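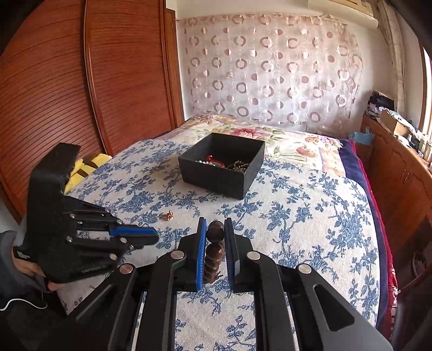 4. Bead strands last

Wooden beads go in after the pearls. Pearls at one side of the box, beads at the other, or they scratch. Work on the bed, on a quilt - dropped beads dont bounce. One strand at a time, hold it up, let it hang, check the knots.

Brooches and earings: seperate pouch. Mine cost 50 cents.

5. Tangles

Pin and a bit of patience. Never pull. Kimie uses baby powder, works ok on thin chains.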